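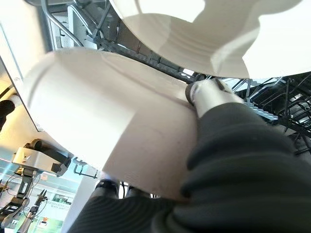 Wondimu Shiferaw washed plates by hand for the first half of his working life and has loaded dishwashers for the second half. Now he looks after the kitchen of the guest house Lestham, where 40 people can sit down for dinner and where, on a full Saturday, the same 40 come again for breakfast. I visited him in September to talk about one subject only, how to put dishes in and how to take them out. I thought we would need half an hour. We needed the whole afternoon, and coffee two times.

The kitchen is on the ground floor, behind the dining room. It has one window over the sink, and the light comes in from the garden. When I arrived the lunch was finished and Wondimu was drying his hands. He is a quiet man, but about plates he is not quiet.

"People ask me which machine they must buy," he said. "I tell them, first show me your plates. Then show me how you hold them. After that we can talk about the machine."

I asked him how a plate should be held.

"By the rim, and low. Many people take it at the top with two fingers, because the top is what they see. Then it swings. When it swings it touches the neighbor, and you hear this small sound, tink. You look and you find nothing. But after a year there is a chip, and you say the machine did it."

Does the machine never do it?

"Sometimes the machine does it. If two plates stand so close that they touch, the water moves them a little, and they knock for one hour. But most of the chips in my life came from hands. Also from my hands."

He keeps a notebook of broken things. It started in his earlier job, in the canteen of Dultalico, where the owner wanted to know where the money was going. In his first year there the canteen lost 82 plates. He remembers the number well, for he had to read it aloud in a meeting. He began to write down where each plate broke, if it was in the dining room, at the sink, at the machine or at the shelf. The shelf was the worst place.

"Everybody was careful at the sink. Everybody was careful at the machine. Then they had ten plates in the arms, they were tired, they wanted to go home, and they put them on the shelf like this." He dropped his two hands on the table. "So I made the shelf lower. I did not make a speech. I moved the shelf."

The second year was better, he said, but he did not want to give me the number, as some of the plates were replaced with a thicker kind and he finds the comparison not fair.

We spoke about the white plates. At Lestham everything is white, and this was not his decision. The owner, Kai Fuchs, bought the first set when the house opened and has continued with the same one. Kai Fuchs came in while we were talking and sat down with us for some minutes.

"I like color," he told me, "but if you have color and one plate breaks, you must find the same color. After five years they don't make it anymore. With white you have more luck. It is a boring answer, I know."

Wondimu does not completely agree. "White is not one color. Put an old one next to a new one and look. But the guest does not put them next to each other, so it's okay."

What he cares about more is the foot, the ring on the underside of the plate. He took a plate from the shelf, turned it over and moved his thumb along it. On a new plate, he explained, this ring can be rough, and if you make a stack and pull one plate out from the middle, the ring of one plate scratches the face of the next. So he never pulls. He lifts the upper ones, takes what he needs, and puts the upper ones back. The ring is also the place where water stays after the program. When a plate stands too flat, or lies upside down, there is a little pool in the ring, and the person who takes it out gets this water on the shoes, or worse, on the clean glasses below.

"That is why I empty from the bottom," he said. "The bottom rack first, always. If you start with the top, you pull it out, it shakes a little, and all the drops from the cups go down on the dry plates. My mother-in-law starts with the top. We have discussed it."

And the result of the discussion?

"In her house, the top first."

I wanted to know about the direction of the plates, as in my family this is a point of conflict. His answer was shorter than I had expected. The dirty face looks at the place where the water comes from, and in most machines this is the middle. So the plates on the left look to the right, and the plates on the right look to the left. Large plates go to the sides and to the back, so they don't stop the arm from turning. Before he closes the door he turns the arm once by hand. It takes two seconds, and he has seen a whole load come out dirty when this was not done, with one tall serving plate blocking everything.

He is less strict about rinsing. He scrapes the food off and he doesn't rinse, except egg and rice. "Rice becomes glue," he said. "Egg also. The rest the machine can do, it is its job. If you wash the plate before you wash the plate, you have two jobs."

The small things have their own rules. Forks and spoons are mixed in the basket so that they don't lie inside each other. Knives with a sharp edge don't go in at all. Bowls he puts with a strong angle, even if fewer of them fit, and he gave me a calculation here that I had to ask for a second time. If he fits three bowls more and then has to wash six of them again, he has not won anything.

For some years he also worked on weekends for a catering firm with the name Stisano, and there he learned how to work fast. The biggest dinner was a wedding with 494 guests in a hall with only a very small kitchen. They had 3 machines, and one of them stopped in the first hour. I asked him what they did.

"We changed the order. Before this we were washing what came. Plates, glasses, forks, all together, a bit of each. Then I said, now only plates. Only plates until I say stop. When you have only plates, your hands know the distance. You don't think. The rack is full very quickly, you close it, you take out the other one. After that only glasses. It was faster with two machines than before with three. I was surprised myself."

He still does this at Lestham when the house is full. One load has only plates and the next has only cups and glasses. At home, with four people, he says it makes no sense, and he puts everything together like everybody.

Next to his machine he always wants a simple drying rack, and this also comes from the catering time. It is for the plates that are clean but not dry enough for the shelf. A wet plate in a stack sticks to the one above it, and when you lift the upper one, the lower one comes with it for a moment and then falls. Three entries in his notebook are exactly this. So the plates get ten minutes in the rack, standing, not leaning on each other, and then they go to the shelf. He prefers racks where the wires are narrow and close together, even though cleaning them is annoying. For cleaning he uses an old toothbrush and vinegar.

I asked if he ever uses a towel.

"For glasses, yes. For plates only if somebody is waiting. The air is cleaner than my towel."

New people in the kitchen get no written rules from him. In the first week they only empty the machine, they don't load it. He believes you understand how to load a rack when you have emptied it many times, as then you see what came out badly and you remember where it was standing. In the second week they load and he empties. If something is dirty, he puts it on the table and doesn't say anything. Kai Fuchs told me that he went through this training too, when he was already the owner. "There was a soup plate on the table every day for a week," he said. "I had put it behind the pan each time."

Before I left, I asked Wondimu if he has a favorite plate. He went to the cabinet and came back with a flat serving dish, wider than the others, with a blue line on the rim. It comes from Evangelista, a restaurant where he had his first job in a kitchen, and it was a present on his last day there. It does not fit in any dishwasher that he has worked with. He washes it by hand, in the evening, when the others have gone home, and lets it dry on the window side of the sink.

Then he looked at the clock, as the dinner guests were coming at seven and the machine was still full from lunch. He opened the door, pulled out the bottom rack and gave me the first plate to hold. I took it at the top. He waited until I changed my fingers.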